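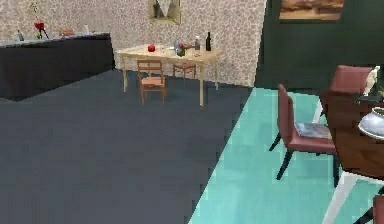

Flarnside apartment, dining end, September.

Started at 7:40 with the usual question from Nikola, whether we could leave the thing alone with a whole apartment's tidying and go get lunch. Not yet, my friend! Clearing a table sounds like one chore, but it's a pile of little decisions about what belongs there, and our planner still treats a wine bottle and an apple as equally urgent.

Radomir reran the counter wipe-down overnight, 140 tries, and 132 finished without knocking anything over, which cheered me up no end. The catch is the time it takes, because every item gets lifted, parked and put back
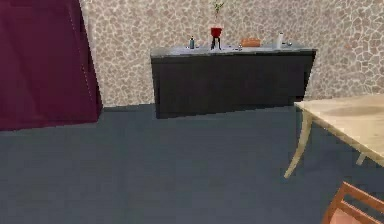

and it insists on doing them one by one, even when two bottles could simply be nudged along. I'd like to try the Venilow grasp list before we touch the speed settings again.

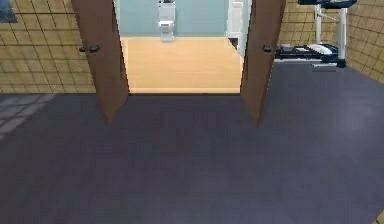

Floors and doorways

Vacuum route is fine on open carpet. Going from carpet to the bathroom floor, the base slows to a crawl, and Radomir suspects the map (I suspect the wheels, we have a coffee riding on it).

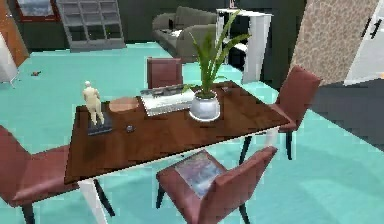
Could it set a table for dinner by itself?
Plates and cups, most days. Anything thin, like forks or napkins, still needs one of us to step in.

Nikola to send the logs over to Endcombe before 4.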